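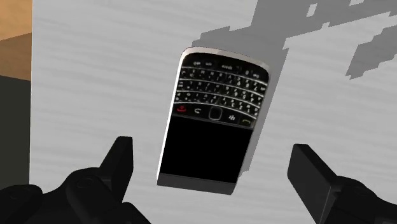 Keyboard phone

A keyboard phone is a mobile phone with a full set of letter keys that are pressed by hand, as on a typewriter. Most English-language models use the QWERTY order. The keys are small and meant for the thumbs, and on many designs the rows are curved.

Layout

On bar-shaped phones the keyboard is always in view and shares the front face with the screen. Slider phones hide it behind the screen, and clamshell phones fold over it. Numbers and signs usually share keys with letters and are reached with a shift or symbol key.

Other alphabets

Makers often sold the same phone with several sets of printed keys. German models swap Y and Z, and French ones commonly use AZERTY.

Decline

Touch screens became common after 2007. They left more room for video and maps, and the keyboard on screen could change language at once. Keyboard phones remained in use among people who wrote a lot of email.

Repair

Worn letters and sticking keys are the usual faults. On many models the key mat can be changed without replacing the screen.

See also

Thumb typing
Predictive text
Numeric keypad

Last edited April 2, 2018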